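From: Loubna Ait Brahim
To: cell-practice list
Date: 24th January
Subject: Re: [cell-practice] draft rule 4, hands near the tray

Aicha Tahiri wrote:
> I'm fine with most of the Clurkville draft, but rule 4 bugs me.
> "Stop the arm before touching the work surface" is going to get
> ignored by week two. People reach in to fix one toy and they
> won't walk over to the stop button for that. Can we say slow
> mode is enough? Flevley does it that way, I think.
>
> Also, do we need a reset rule at all? Seems fussy.

Hi Aicha, hi all,

I went back and forth on this one over the weekend and I'm still on the side of a full stop, sorry! Slow mode sounds nice until you've got your sleeve over the rim of a tray and the elbow swings in from the side you weren't watching. At Soliman we had it at 20 percent for a while and I still jumped every time. What I'd change is the wording, so it says where the line is. "Work surface" is mush. I'd say the edge of the table the arm can reach, and tape it if you have to.

On resets, yes please, keep the rule (fussy or not). We did 200 runs before Anetti joined us and I could not tell you now which ones started from a full tray. My suggestion is short: whoever resets writes down what went in the tray and where the bins are, then steps back past the line, then says "clear" out loud. The other person doesn't start until they hear it. It takes no time once you're used to it.

One more thing for the draft, cables. I'd like a line saying floor cables get checked before each session and anything across the walking path gets moved or covered. I tripped on one in my first month and took a laptop down with me, so I have feelings about this.

Comments before February if you can, I want to send the clean copy out then. 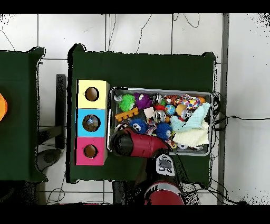
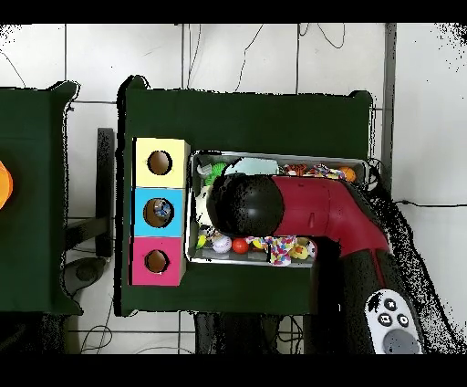

Toy sorting setup, arm at the tray, three stacked bins to the left of it in both shots

Loubna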